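4.2 What people throw out, and when

I went into this part of the study expecting the kitchen to tell us everything, and I was wrong. We followed 129 households in Deverthorpe through August, and the small bins — the ones in bedrooms and home offices — turned out to be the most fun to read! Sugeng Yusof, who did most of the sorting with me, kept a diary of every bag, and I've leaned on it heavily in this section.

People empty a kitchen bin when it smells. A bedroom bin gets emptied when company is coming, or when it's full and somebody finally gives in (I'm as guilty as anyone). In five homes the same bag stayed put for the whole month. We left those in the averages, though I went back and forth on it.

Figure 7. A small round trash bin on beige carpet.

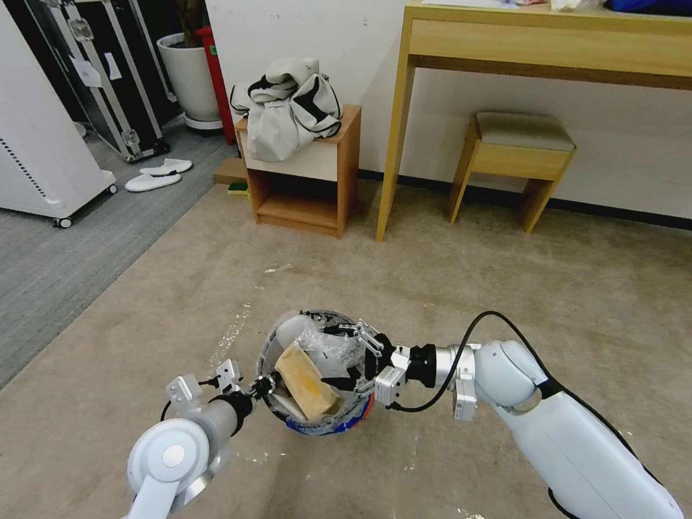 Carpet matters more than I'd have guessed, too. Folks with carpeted rooms told us they worry about spills, so they line even the tiniest bin, and that pushes their plastic totals up a bit.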